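Brollum Fan Club, Brilholm branch
Minutes of the members' meeting, January 16, 2025
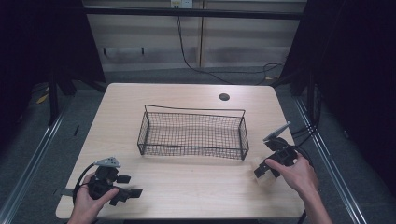
Chair (Shahzad Chaudhry) opened at ten past. 22 present, apologies from 8, list with the secretary. Minutes of the December meeting taken as read apart from the spelling of the support act, now fixed. Chair asked people to keep it short as we had the room till nine only. Request slips for the listening night to go in the black wire basket with the handle, on the table, one song per slip please, and write it so it can be read. Slips with no name on are fine. Slips with no song on are not. They'll be gone through before the listening night and the running order sent round.

1. Matters arising

Lyric booklet: still at the proof stage. Two pages swapped over in the last proof, so the second verse of the harbour song came before the first. Printer told. Will chase again.

Lost scarf from the Christmas do has been claimed.

Badges: old design sold out, no plan to reorder untill we know if the band are changing the logo. Suggestion from the floor to do a plain one with just the name. Noted.

2. The new single

Long item, only the main points here. Most liked it. Chair said it was the best thing they've put out since the second album and he'd played it in the car all week. Others less keen, felt the chorus comes in too late and the drums sound like they were recorded next door. One member said they'd cried, and asked for that to go in the minutes, so it has.

Discussion of whether the words are about the split with the old keyboard player. No agreement. Agreed we don't put anything on our page saying it is, as last time that sort of thing got copied on to a gossip site with our name on it and it took ages to get it taken down. Anyone posting for the branch to stick to what the band have said themselves.

Video: some had seen it, some hadn't, talk stopped so as not to spoil it.

3. Coach to the Pokiseck show

Tickets: branch allocation is 105, all standing. Members first, then guests. One guest each to begin with and we see what's left.

Coaches: quote in from Siddiqui Coaches. Price held from last year as long as we confirm by the end of the month. Pick-up at the station side, not outside the library, because of the road works. Return leaves half an hour after the last encore and will not wait. This was said twice. Last year's trouble was gone over again, chair cut it off.

Question about seats for those who can't stand for a whole show. Venue does have a small raised area, has to be booked by phone and only the person named on the booking can collect the pass. If you need it tell the secretary in private or by email, no need to say why.

Question about meeting the band afterwards. Nothing arranged. There wasn't anything arranged last year either, they just came out. Please don't tell new members it's a sure thing.

Action: chair to confirm coaches. Secretary to send ticket form round.

4. Listening night

Will be the first album all the way through, break, then requests off the slips. Agreed no live recordings off phones this time, sound was awful. Official live ones ok.

Length argued over. Last one ran so late that half the room had gone by the end and the people whose requests came last felt hard done by. Proposed that we stop at 4 requests before the break and carry on after. Then someone pointed out that the album is before the break. Proposal withdrawn. Agreed instead that requests are picked in a mixed order and anything not played gets first go next time.

Quiz in the break, short one. Question writer asked not to do a whole round on B-sides again. Prize is the signed setlist that was held over from the summer.

Food: bring something if you want to. Label it if it has nuts in.

5. Award nomination

Band are up for the listeners' vote on local radio. Chair read out how to vote, one vote per person and it has to be confirmed by email or it dosn't count. Asked everyone not to set up extra addresses. Some laughter. He said he meant it, they threw out a whole batch of votes for another act last time and it looked bad for the fans as much as the act.

Agreed to put a reminder on the page and one more near the closing date. No begging messages to other bands' groups.

6. Page and newsletter

Newsletter was late, sorry. Next one to have the tour dates, a review of the single (two people to write one each, one for and one against) and the old photos from the Brilholm Arts Hall show if the person who took them says yes. Secretary to ask. Nothing goes in without a yes.

Complaint that comments on the page get deleted. Explained that it's only the ones about band members' partners and families, and that isn't going to change. Member who raised it not happy but accepted it.

Request for more about the bass player. Agreed he gets left out.

7. Any other business

Tribute act playing at the social club, do we list it? Yes, in the events bit, but say clearly it is a tribute act. We had people turn up expecting the real thing before.

Vinyl swap: bring records in a bag with your name on. No selling for cash on the night, swap only, sort money out between yourselves after.

Offer of a record player for the listening night, ours has a hum. Taken up with thanks.

Someone asked if the solo record by the singer counts for requests. Vote by hands. It does.

Next meeting same place, same time, date to go on the page once the room is confirmed. Closed five to nine, chairs stacked.

Sign up for our newsletter and get branch news and tour dates by email. You can unsubscribe at any time.

© Brollum Fan Club, Brilholm branch | Contact the secretary | Back to top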